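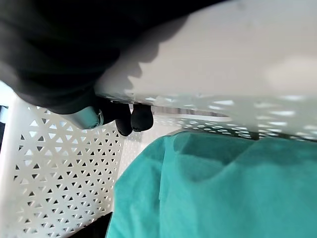 Shared laundry in a strata block, who pays for the new machine?

Posted in: Strata, Bodies Corporate and Other Slow Deaths

gumnut_ledger wrote:
Long post, sorry. Small block, older brick place, shared laundry on the ground floor. The old washer died in September and since then we have been living like pilgrims. Half the owners want a new front loader paid for out of the admin fund. The other half have a washing machine in their own unit and would sooner eat the lint than chip in.

Levies went up $115 a quarter last year already, so feelings are running a bit hot. Our strata manager (Leterby, if anyone has dealt with them) says it is "a matter for the owners", which is what they say about everything including the gutter.

Has anybody been through this?

brolga77 wrote:
Yes and I moved.

tin_kettle wrote:
If the laundry is common property and the machine belonged to the owners corporation, then replacing it is maintenance and everyone pays by unit entitlement. Whether you use it or not has nothing to do with it. I'm on the ground floor and I pay for a lift.

halfpastdrizzle wrote:
Not that simple. Depends who bought the old one. Ours was left behind by a tenant and adopted by the building, like a cat. When it carked it there was no duty on anyone to replace it. Check the asset register.

gumnut_ledger wrote:
The asset register is one page and lists a ladder.
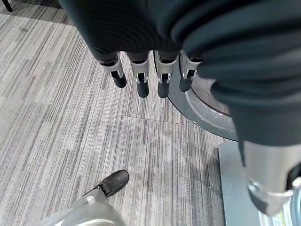 tin_kettle wrote:
Then check old minutes. If there was ever a motion to buy it or repair it, that's your paper trail. We found ours in a folder marked Misc Pool. We do not have a pool.

dunny_budgie wrote:
Go coin-operated and the whole argument disappears. Users pay, non-users stop writing notes. Our block put one in and it had taken $515 by the time we got around to emptying it.

halfpastdrizzle wrote:
And who empties it? Who holds the key? We went coin-op and swapped one argument for four. Somebody fed it washers. Metal ones. There was a joke in that but not one of us was in the mood.

dunny_budgie wrote:
Get one with an app then.

halfpastdrizzle wrote:
My neighbour is 80 and her phone has a lid.

brolga77 wrote:
Whatever you buy, don't let the cheapest quote win. We got three. Dimitrov quoted $156 just to come and look at the taps, and we all had a good laugh and went with the bloke who said he'd do it for nothing. Guess who we paid in the end, to fix what the bloke did.

tin_kettle wrote:
Seconding that. Also get the floor waste looked at before anything goes in. A new machine on a blocked drain is a water feature.

gumnut_ledger wrote:
Update, 30 Mar 2025. We had the meeting. It went for two hours, forty minutes of which was the clothesline. The motion passed with a cap, and anyone who uses the laundry puts in a bit extra each quarter. One owner has asked for her objection to be recorded in full. It runs to three pages. I have pasted the page the manager put up afterwards, so you can all see what democracy looks like.

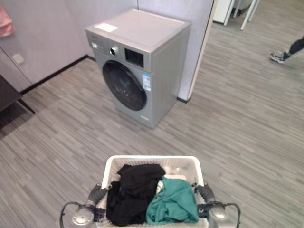 Leterby Strata Services | Residential Buildings Team

Notice to owners: shared laundry

The owners have resolved to replace the washing machine in the shared laundry, to a maximum of $400 plus installation. Second-hand machines may be considered. Please do not leave detergent, baskets or correspondence in the laundry. Queries about the clothesline should be held over to the next general meeting.

brolga77 wrote:
"Or correspondence" is doing a lot of work there.

tin_kettle wrote:
Four hundred bucks for a machine that a whole building will use? You'll be back here by winter.

dunny_budgie wrote:
Coin-op would have paid for itself.

halfpastdrizzle wrote:
In washers.

gumnut_ledger wrote:
Taking offers on a ladder.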